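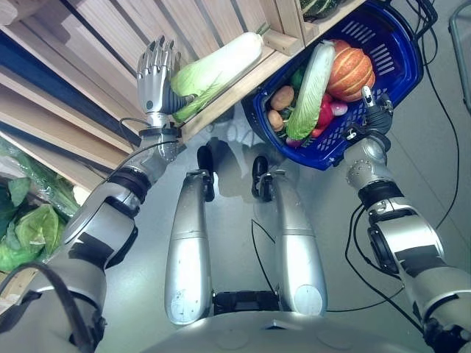 4. Stocking and Picking from the Produce Stand

Finish section 3 before you start. The crates must be seated in the stand and the stand must be level.

4.1 Filling the crates

1. Place the heaviest items first. Watermelons and pumpkins go toward the back of a slatted crate.
2. Lay carrots in diagonal rows with the tops facing the same way. Peppers may share the crate.
3. Put leafy greens and round cabbages in a lower crate.
4. Lay each napa cabbage on its side. Do not stand it on the cut end.

NOTE: A Pislow crate holds 10 kg. Weigh pumpkins before loading.

CAUTION: Keep cables on the floor clear of the stand legs. Do not move a loaded stand.

4.2 Picking an order into the basket

1. Set the basket where it can be reached without leaning over the crates.
2. Put firm items such as pumpkins and melons in first.
3. Add peppers and radishes around them.
4. Lift the napa cabbage with a grip around the body. Do not pull it by the leaf tips.
5. Hold the cabbage level and lower it onto the other items.
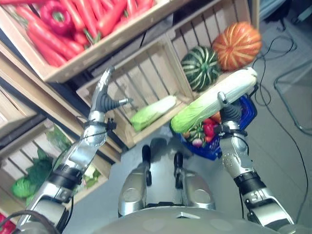
Figure 4-2. Napa cabbage held level, with the blue basket and slatted crates.

NOTE: If the basket has a carrying handle, fold it outward before adding the cabbage. Orders too big for one basket are split into 2 and tagged with the same order number.

4.3 Checking the leaves

1. Look at the outer leaves of each cabbage in good light.
2. Crinkling and raised veins are normal. Leave these leaves on.
3. Slight fraying along the margin is acceptable. Trim leaves that are brown, slimy, or torn through the midrib.
4. Put trimmings in the waste bin and record them on the Tiongson sheet.

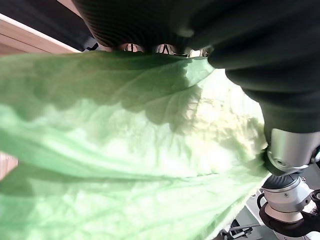
Figure 4-3. Outer leaf texture: crinkled surface, fine veins, and slight fraying at the margin.

CAUTION: Do not return trimmed leaves to the stand.

For replacement crates, contact Evelien Maes at extension 430.

Last updated: 2023-08-05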